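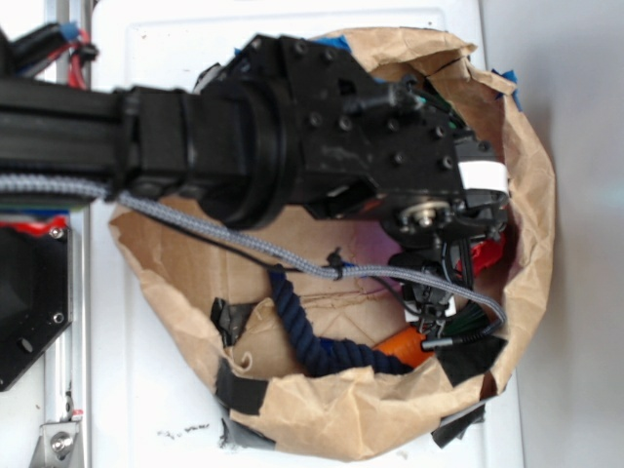 Why does an open paper bag need its rim taped to the table? Kraft paper creases, and a creased wall folds inward when anything touches it, so the opening shrinks until the contents can't be reached.

Yasmine Benkirane tests packaging for Nitberg, a small supplier of plain brown bags. Most of her work concerns bags that stay open on a surface while items go in and out. "A bag is designed to be carried," she said. "Leave it standing open and it starts to lean."

Her method is to roll the rim down before taping. A rolled rim is stiffer than a cut edge and lowers the wall. Tape goes over the rim and onto the tabletop, pressed flat at both ends. She accepts black tape or blue painter's tape. "Painter's tape comes off cleaner. Black tape holds a torn edge better. I have used both on one bag." 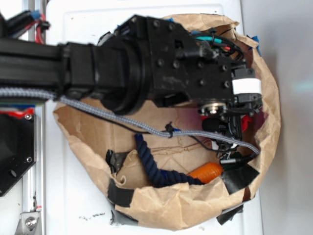 Ayman Ouali would throw a torn bag away sooner than patch it, and told us that tape along a tear only moves the next tear 2 inches over. Benkirane disagrees. A patched bag is softer, she said, and a soft bag opens wider.

Contents matter too. Rope is awkward, in her view: "It has no fixed shape. It settles along the bottom and other items end up against it or under it." Toys with a smooth surface slide to the lowest fold. She checks the folds last, by hand, before a bag is emptied.

Nitberg's bench bag, the Alby, is sold in packs of 300. The heavier Kistora comes in packs of 1,000 and is due in December.

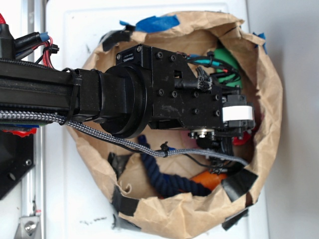
Open bag with rolled rim, blue and black tape.

Asked what she would change, Benkirane named the base. "Wider, by 2 inches. The rim I can fix with tape."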